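Search this site Search Go

How to Fold a Chunky Sweater on the Bed

I put off folding my winter knits every single year, and I suspect I'm in good company, because a big thick sweater never wants to lie the way a T-shirt does. It springs back up, the sleeves wander off, and you end up shoving the whole thing in the closet and hoping for the best. After a good many winters of this I've settled on a way that suits me, and it works just as well on ribbed knits as on plain ones!

Start by making the bed. I know, I know, but a smooth quilt gives you a nice wide surface, wider than any table I own, and you won't have to bend so much. Lay the sweater face down with the neck toward the pillows and the hem toward you. Smooth it with flat hands and go easy on the tugging (ribbing stretches sideways before you notice).

Fold one side in toward the middle, lay the sleeve straight down along the body, then do the same on the other side. Now bring one long edge over to meet the other. With a thick knit you'll have a long, rounded bundle, and that's fine. Don't press it flat.
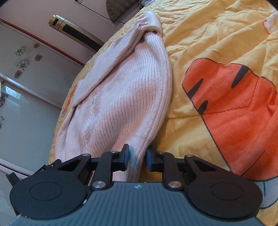

Take hold of the hem and bring it up a third of the way, keeping the ribs running straight, and then fold again toward the neck. If the bundle starts to lean, open it up and go back one step. I still do this more often than I'd like to admit.

For a drawer, stand the folded sweater on its edge so you can see every color at once. For a shelf, lay it flat and stack no more than 2 of the really heavy ones together, with the thickest underneath. Please don't hang them! I lost a lovely cardigan to a hanger one March, and the shoulders never did go back to where they belonged.

Related
Washing Wool in the Bathroom Sink
Making Room in a Shared Closet
Where to Keep Spare Quilts

© Bendeo Home Notes | Contact | Back to top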